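The Hand of Gusard

The blinds in the workshop at Clunetmont were made to keep the sun out, and they did not do this work well. At ten in the morning the light came between the slats and lay on everything that was metal. Leonora had asked two times for a curtain. Guðlaug said that a robot which needs a curtain is a robot for an opera singer, and she went on tightening the bracket.

They called the robot Gusard. It was the name of a village where Guðlaug's first car had died, and when she said it for the first time she was angry, and it stayed. The arm they had bought from a closed school, without a hand. The hand they made themselves during the winter evenings, from November on, plate after plate and screw after screw. It had two fingers. One of them had been too long, and then too short, and now Leonora did not speak of it.

The task was small to say. Take a processor out of the holder, carry it to the open computer, lay it in the socket, go back. A child could do it, if you permitted a child. But a processor is thin, and it has a right way and three wrong ways, and Gusard felt nothing at all with its fingers. It only knew how far they were open.

"Slowly," said Leonora to the arm, although the speed was a number on her screen and she had written this number herself.

The fingers went down over the plate and came together.

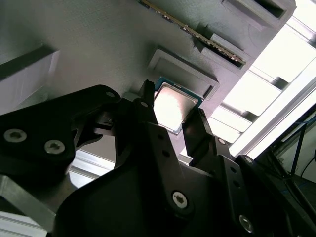 "Why don't you use a suction cup?" asked Adi, who had come for his bicycle pump and had not left.

"A cup holds it well but it cannot push it straight," said Guðlaug. "With fingers we can hold it by the edges, and if it lies a little crooked, the fingers make it straight when they close."

Adi found this reasonable. He sat on the carpet with the pump over his knees.

The first attempt of that morning was number 727 in Leonora's notebook. She had numbered them since spring with a pencil, and beside each number there was one word. Most of the words were "edge" or "slip." Some pages had "me," which meant that the mistake was in the program and not in the hand. There was one "cat," and for this one the door was now kept shut.

Number 727 got the word "slip." Number 728 got "me." For 729 Guðlaug took off the right finger, rubbed the inside of it with fine paper, held it to the window, and rubbed again. She did not hurry. She had repaired sewing machines for 31 years and she believed that a machine notices when you are in a hurry, and takes advantage.

"How much do you take away?" asked Leonora.

"Until it is enough."

"I need to put something in the notebook."

"Put 'enough.'"

Then came the long part, where the arm must go from the plate to the computer. Leonora had never liked it. The old Dell lay open and full of cables, and each cable was a thing to catch on. The day before, they had carefully placed one processor in the socket by hand, so that Hallus, the program that guided the arm, could learn the position with the chip already in it. Leonora had wanted to drive the arm over it first, empty, and only look. So they did this again now. The lever of the socket was up. The hand came in over the board with the fingers pointing past the socket, too far to one side, and waited there for her.
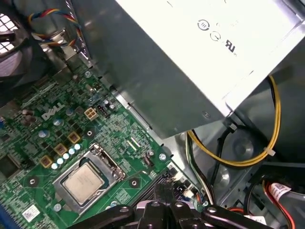 Maham Butt wrote in the group, where half the town seemed to follow the work, that an approach from the memory side was asking for trouble and that she would turn the whole computer instead of fighting with the arm. A minute later she added that she had scratched two good boards before she understood this.

Leonora read it aloud. It was quiet in the room.

"Turn the computer," said Guðlaug, as if she tasted it.

"We would lose all the positions."

"We would lose them, yes. How long did they take?"

"Since June," said Leonora.

She did not want to turn the computer. She had a feeling for these positions, she had found them one at a time, some of them late, when the street was already silent. She looked in the notebook, where it said edge, edge, slip, edge. Then she looked at the hand. It was hanging exactly where she had told it to hang, and it was wrong, and it had been wrong in the same direction for many pages.

"Adi," she said, "put down your pump and help me lift."

They turned it a quarter. It took no time at all, and this was what hurt. Guðlaug drew new pencil lines on the table at the corners, and Leonora opened a fresh file in Hallus. It asked for a name, and she typed "turned" and then sat with her hands in her lap.

Position one was always the plate. She sent the arm back to it, and she let the joints go soft and guided them by hand, a bit lower, a bit toward the window, with her cheek almost on the table. The motors made their small complaint. Guðlaug held the emergency button in her apron pocket, where she always held it, and with the other hand she peeled an orange, which is not easy. 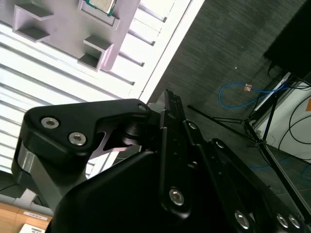 Gusard at the plate, with a processor in the holder.

"Save," said Guðlaug.

"I want to check it one more time."

"You can check it when it is saved."

Leonora saved it. Then she moved the arm away and called it back, and it came back, and she bent down to see the gap between the finger and the holder. She called it back again. Adi asked if he could press the key, and she let him.

"What is the word for this one?" he said.

She had the pencil already in her hand. She wrote 730, and she thought about it while Guðlaug gave each of them a piece of the orange, and then she wrote "again," and they went on to position two.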